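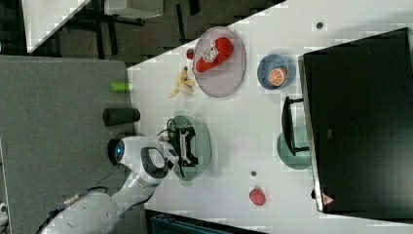 Table-setting practice at the Arnport robot club. Green plate, pink plate, ketchup.

Kitchen Tips From People Teaching an Arm to Lay the Table

Posted 2023-08-21

Our club has spent the summer preparing an entry for the Wullell Cup, student division, in which a robot arm has to lay a table and then clear it again. We expected to learn about motion planning. Mostly we have learned about crockery. A surprising amount of it works at home, where the arm is you and the scoring is done by whoever lives with you.

Buy plates in different colors. Our software tells a green plate from a pink one without complaint, and so does a six-year-old. If every person in the house has a color, the argument over who left theirs in the sink gets much shorter.

Put round food in a bowl. Anything shaped like a tomato or a strawberry will roll when nudged, and a gripper is a world-class nudger. So is an elbow. Cherry tomatoes on a flat plate are a decision you make once.

Lay the ketchup down only if you trust the cap. Ours practices lying on its side because the rules ask for it, and rule 12 covers spills in more detail than anyone would like.

Clear the tall things first. Bottles, glasses, the pepper mill your aunt brought back. Once they are gone you can reach across the table without thinking, and reaching without thinking is how most of us clear a table anyway. We lost almost 50 practice points before we changed the order.

Matte beats shiny. Glare from a ceiling lamp confuses our camera, and it also hides the greasy patch you missed with the cloth. Wipe, then crouch and look along the surface from the side. You will feel foolish and the table will be clean.

Stack by size, biggest at the bottom. We know you know. We wrote 27 lines of code to make the arm know, and it still has its moods.

Bananas go last. They are bendy, they bruise, and they never sit the same way twice. The Wieczorek team from across the bay grips theirs in the middle with soft pads – we have copied this shamelessly, and it's also how to hand one to a toddler.

Keep cables off the eating side. This goes for phone chargers and toasters as much as for arms. A loop of cord next to a plate will find the plate.

Next month's page is about drying racks, provided the Muvetti workshop lends us theirs again. Club nights stop in December and start up after the holidays. Bring an apron, and bring your own mug.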